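Budget and Equipment Plan: Block Assembly Cell
Student project report, 2023-06-05

1. What we needed to buy
Our budget was $2389 for the whole cell. The arm was already in the lab, so the money went to the gripper, the enclosure and the printed parts — the coloured blocks and the purple base.
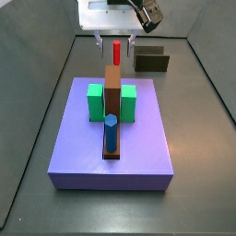

The gripper was the largest item. Sonivero quoted $1180 and Kovelus quoted more than that, with a longer wait. We chose Sonivero and set aside $40 for spare finger pads.

2. Printing the parts
We priced the blocks at an outside shop, Ukosix, before deciding to print them ourselves.
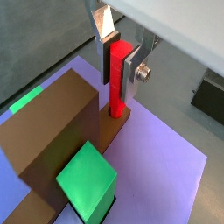
Grgić advised us in June to keep some filament money back, as slots and sockets often need a second print before the fit is right. We added a line for reprints.

The enclosure panels came to $701, including delivery.

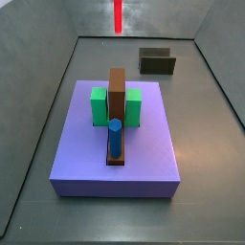 3. Still to be costed
A second set of blocks and a replacement cable. Both can wait until next term.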